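Print this entry | E-mail this entry

February 7, 2019

Back from the Donari hall an hour ago and still cross, so I'll get it down before I talk myself into being reasonable.

The bill was six fights. We got five, because the fourth fell through at the weigh-in and they filled the gap with a man on a microphone reading out sponsors. The main event was Aurelio Mendoza against Maarten Goossens over ten rounds for a belt I had never heard of until the posters went up. It is green. It has an eagle on it. The programme says the winner is now "in line" for a bigger belt, which I have been reading in programmes since I was at school, and the line never seems to move.

Mendoza got the decision, unanimous. I had it to Goossens by two rounds and I am no friend of Goossens, who holds and leans and looks at the referee like a man waiting for a bus. But he landed the cleaner shots in the first four, he took the seventh and the eighth, and Mendoza did nothing in the ninth except wave his gloves about and stick his chin out. One judge gave Mendoza nine rounds out of ten. Nine! I would like that judge to sit down with me and the tape and show me the second round, where Mendoza spent most of three minutes with his back on the ropes.

Of course Mendoza is the promoter's man. He sells the tickets, his name was printed in letters twice the size, and he came out second with the smoke and the drums. I don't say anybody was paid. I say that if you eat a man's dinner and stay in his hotel you may find his fighter's jabs easier to see. Jihad, sitting beside me, thinks I am getting bitter. He had it a draw. Jihad Kanaan has had every close fight a draw for as long as I've known him and I think he does it to avoid arguments in the car.

They announced the crowd as 3177. The upper tier was shut with a sheet across it. I sat in the place for three hours and I'd want to see the stubs.

Ticket was 33, which for the side block behind the television platform is cheek. I saw a good part of the third round between a cameraman's knees. The 400 ringside seats were mostly people in good coats who arrived for the main event and talked through it.

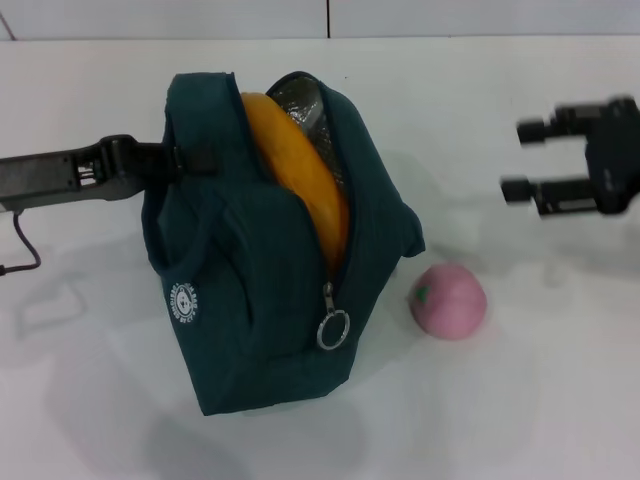

Weights are the other thing I don't believe in any more. Goossens came in on the limit yesterday morning and tonight he walked to the ring looking a full division bigger, and so did Mendoza, and so does everyone. They dry themselves out for days, stand on the scales with their cheeks sucked in, then eat and drink until the bell. It proves what a man weighs for one minute of one morning. Kulap Ratanaporn, who trained at Twal before her shoulder went, used to tell us she knew the limit to the ounce and never once felt well on it. I thought of her when I was reading the posts from yesterday, all those fighters showing off the first meal after the scales as if it were the prize. Give me an ordinary dinner out of a padded lunch bag, zip half open and something long and golden like a loaf sticking out of the top, and a fighter who boxes at the weight he walks about at. Same-day weigh-ins would do it. They had them once. The answer is always that it's dangerous to fight dried out, and so it is, so perhaps don't dry out.

The one good half hour was the second bout. Rawan Abu Hammour, six rounds, third fight as a professional, against a much taller girl from Poris who had the better record and was meant to win. Rawan kept her left hand up, stepped in behind it and hit the body all night. Nothing fancy. By the fifth the tall girl was bending at the waist every time Rawan feinted low. I gave her five of the six and for once the referee's card agreed with mine. So I am now suspicious of that as well.

What worries me is what happens to her next. The man from Porkitz was at the rail afterwards (they put their name on shorts, gloves, water bottles, anything that stays still) and he was already talking about a title in March. In March! She has had three fights. They'll find her some belt with another bird on it, feed her somebody who's lost her last few, and call her a champion by the summer. Then one night they'll need a name for a real prospect to beat and it'll be hers. I've watched it done to better-known people. I hope her trainer is stubborn. He looked stubborn. He also looked tired.

Jihad drove. He wanted to stop for chips and I said no out of temper and regretted it by the ring road.

There is talk of a rematch already, naturally. Mendoza said in the ring he would fight Goossens "anywhere, any time", and then his manager took the microphone off him. I'd put money on it never happening. If it does I shall probably go, and pay more, and sit behind the same cameraman.

Must find my old cards from the last Goossens fight. I have an idea I gave that one against him and he won it.

Print this entry | E-mail this entry

Recent entries
Why I've stopped reading rankings
Twal gym, the night the lights went
Goossens on points, and a cold walk home
Ten rounds or twelve?
A word about ring announcers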